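Glaze layer over alcohol ink goes cloudy

skatance
Joined: April 2023
Second coat of Nolum gloss over marker on 300 gsm card, left overnight. It dries milky over the yellows only. Heat tool or not, same result.

borghild_a
Yellow blender residue. Let the ink sit two days before glazing. 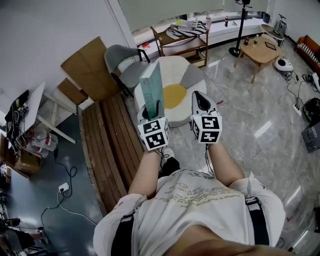 prurnix
I doubt it's residue. Milky usually means the coat is too thick. Test on a flat shape with few colors: a flower like the floor cushion, white and gray petals, yellow center. Glaze the center thin and one petal thick, then compare.

borghild_a
Thick coats cloud everywhere. Skatance said yellows only.

skatance
Petals thin and thick both clear. Center slightly milky even when thin. Trying the two-day wait next.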